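Fixture board

Home | Articles | Workshop | Tooling | Index
Tuesday, June 4, 2019
By Azadeh Shokri

A fixture board is a flat panel with raised holders that keep small parts in known positions. Common features are narrow slots, tabs and square sockets.
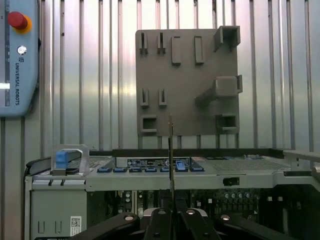
Slots are usually set in pairs, with walls high enough to stop a thin part leaning. The Rodesley pattern has 6 holders and a clearance of 2 mm per slot. 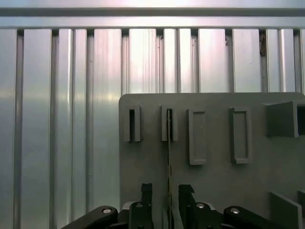
Cards stand on edge and are drawn out along the slot. A matte finish cuts glare where the board stands before bare metal. Worn slots are replaced singly on Gollix boards.

Last updated: October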